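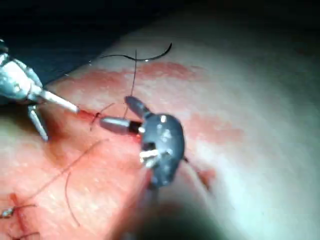
April, afternoon, bench 2

Read the Tiwari draft again, the one on labelling and stopping rules for bench suturing. Still not convinced. Rule 5 says "the needle shall be under control at all times", which sounds fine until you try to mark a run against it. With the needle lying on the surface above both tools and neither one gripping it, is it out of control, or just between grips? By the letter it's a breach. By any sensible reading it's an ordinary bit of a regrasp. Geeta marked it a breach, I marked it a pass, and we had both read the same paragraph.

I'd rather have a rule that says where a free needle may lie and for how long. The time limit is the hard part. The draft gives no number anywhere in that section, which makes me suspect the authors had the same argument and left it out.

Logging. The draft wants the state of each jaw written down on every event: open, closed, holding, not holding. Holding is the one I don't trust. The Iltier software infers it from motor current, and fine thread barely shifts the current at all. So we'd be writing a guess into a column headed "state" and someone would quote it back to us in a year. Proposed to Poonam Chaudhary that the column be split into commanded and observed, with "can't tell" allowed as an entry. She agrees in principle but says the template belongs to Dinby and they don't like blanks. Can't tell isn't a blank.
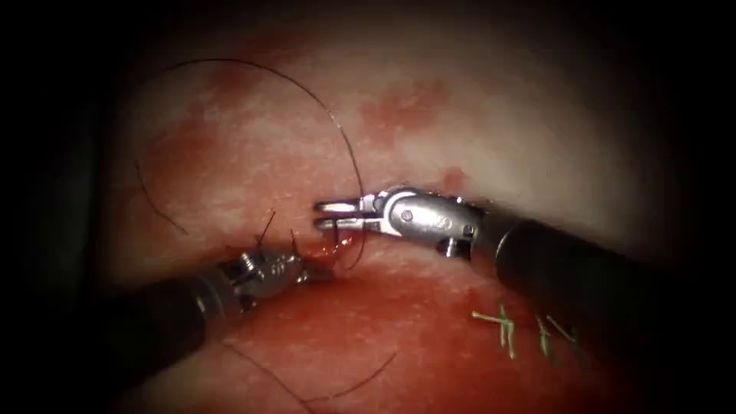
Same objection goes for the tip clearance rule. It says the tips must not touch except during a handover. Nearly tip to tip is where most of the work gets done, and none of our views gives depth well enough to say touching or not touching from one still. Either we measure it or we drop the rule. A rule that can't be checked is only there to make the document longer.

Loose thread. The draft asks for "a tidy field" and stops. Tidy to whom? My worry is a long loop crossing the path of a shaft, and I could write that as a test: before any move bigger than the stitch spacing, the operator says aloud whether thread lies across the path. Geeta thinks people will say "clear" out of habit by the tenth stitch. She's probably right, and I don't have a better one yet.

The stop rule. Draft limit is 600 ms from pedal release to no motion. I have no quarrel with the figure, only with how it was tested, which was with the arms parked. Stopping a parked arm proves very little. Ask Jomby for the trace with an arm moving and thread under tension, and if they haven't got one, say so in our reply.

Also unclear: what happens to the jaws on a stop. Open drops whatever they hold, closed may keep pulling. The draft just says "safe state" and uses it for both. 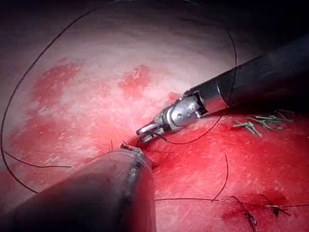
To do before the reply goes in

Rule 5: send our two markings side by side, no averaging.
Column split: Poonam to raise it with Dinby again — in writing this time.
Clearance: ask what instrument they had in mind for checking it.
Stop test: repeat on our own bench with the arms moving. Geeta has the pedal lead.
Safe state: needs separate wording for driver and grasper. I'll draft it.

Not signing the cover sheet until the stop trace turns up.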